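About Gradia

Gradia is a software firm that tests, measures and repairs the forms, menus and account pages people use on websites and mobile apps. We were set up in Plullosbridge by Zhuoran Song and Yutong Tian, who had both worked on the front end of booking systems and had both spent a good deal of that time fixing the same faults in different products. Our clients are mostly ticketing services, housing associations, small lenders and local transport operators.

We do not design brands, write advertising copy or build sites from nothing. Our work starts when a product exists and has users.

What we do

Most of our projects fall under form engineering. A form, as we use the word, is any part of an interface in which a person types, picks or confirms something and the system has to store the result. This covers sign-up pages, address entry, payment steps, password resets, file uploads and the settings screens that are often built last.

For each form we record the fields, the order in which they appear, the rules applied to them on the device, and the rules applied again on the server. The two sets of rules often differ. A postcode field may accept a space on the device and reject it on the server, and the user then sees a general error with no field marked. Faults of this type make up a large part of our reports.

We also carry out keyboard and screen reader checks. Every control must be reachable without a pointer, must show where the focus is, and must announce its name, its state and any error attached to it. We test with the current release of each major browser and the one before it. Where a client has users on older devices, we agree a further list at the start of the contract.

The third area is component libraries. A client with several products will usually have several versions of the same button, date picker and drop-down list. We audit these, pick or write one version of each, and document it. The library is handed over with its tests and belongs to the client.

How a project runs

A standard audit has five stages.

The first is access. We need a test account for each type of user, a copy of the current style rules and a named contact who can answer questions about the server side. Work does not start until all of these are in place.

The second is the inventory. We list every screen in scope and every state each screen can be in, including empty, loading, partly filled, rejected and timed out. Clients are often surprised by the length of the inventory, and it is sometimes the only part of the report that their support staff go on using.

The third is testing. Scripted tests cover the rules that can be checked by machine, such as colour contrast, missing labels and focus order. The remainder is done by hand, and always by two testers working apart. Their notes are compared at the end and any point on which they disagree is tested again with both present.

The fourth is the report. Each fault is given a severity, the steps needed to repeat it, the lines of code involved where we have access to them, and a suggested repair. We grade severity by whether the user can finish the task, and by how much work is lost if they cannot. Visual faults with no effect on the task are listed in an annex.

The fifth is the retest, which takes place after the client's own developers have made their changes. One retest is included in the price of every audit.
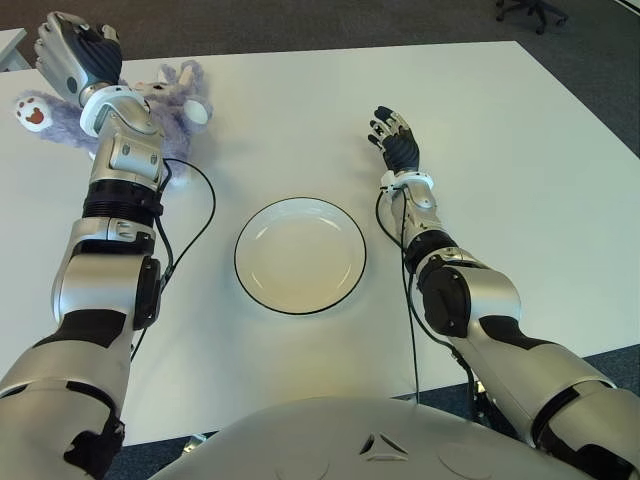
A white plate on a white tabletop, between two robot arms.

An audit of a product with up to 55 screens is quoted at a fixed price. Larger products are divided into sections and quoted one section at a time, so that the client can stop after any of them. We do not charge by the number of faults found.

Kidovik

Kidovik is our own test runner. It began as a set of scripts written for one client and was rebuilt as a separate tool once we had copied those scripts into a third project. It opens a form, fills it in according to a plain text plan, and records what the interface shows and what the server receives at each step. Differences between the two are written to a log.

The plan files are meant to be read by people who do not write code. A line in a plan names a field by its visible label and gives the value to be entered. If the label in the product changes, the plan fails, and this is intended. A changed label is a changed interface and somebody should look at it.

Kidovik runs on the client's own machines or on ours. It keeps no personal data after a run has finished and it should not be pointed at live accounts. Version 8 was released on May 24, 2023 and is the oldest version we still support. It added handling for fields that appear only after an earlier answer has been given, along with a slower typing mode for products that check each character as it is entered. Plans written for earlier versions need a small change to their opening lines, and a converter is supplied.

The tool is licensed to audit clients for the length of their contract. Clients who want to keep using it afterwards can take a yearly licence, with or without support.

People

Zhuoran Song is responsible for engineering, including Kidovik and all component library work. Before Gradia, Zhuoran maintained the seat selection screens of a theatre ticketing system.

Yutong Tian is responsible for audits and client contracts. Yutong wrote the severity scale we use and reviews each report before it is sent.

The rest of the team is made up of testers and developers. All testers can read code and all developers take a turn at manual testing, normally on a product they have not worked on before. We take on two trainees each March. Trainees are paid, have a contract of one year, and spend the first part of it on inventories.

Screen reader testing is done by staff who use a screen reader every day. Other testers run the same scripts as a second pass, but their results do not replace the first.

Standards and limits

We test against the published accessibility guidelines at the level the client is required to meet, and we state the version in the report. A pass from us records the condition of a given build on a given set of browsers. It does not cover later builds. Clients who release often may prefer the continuous option, under which Kidovik runs on each build and a tester reviews the log.

We do not give legal advice. If a client needs a formal statement of compliance we can supply the evidence for it, but the statement must be written and signed by the client.

We turn down work on interfaces designed to make cancelling, refusing or leaving harder than joining. If we find such a pattern during an audit it is reported as a fault of the highest severity, whether or not it was in scope.

Office

Our office is on the upper floor of the Ní Bhriain building in Plullosbridge. There is a lift from the street entrance, and the door entry panel has raised lettering and a call button at seated height. Visitors are asked to book ahead, as the test room is often in use and cannot be shared between clients.

Most contracts are run remotely. We hold the first meeting in person where the client is able to travel, and the report meeting by video with captions turned on.

Enquiries about audits should state the type of product, the number of screens if it is known, and any deadline set by a regulator or funder. Questions about Kidovik licences are handled by the engineering team and should include the version in use.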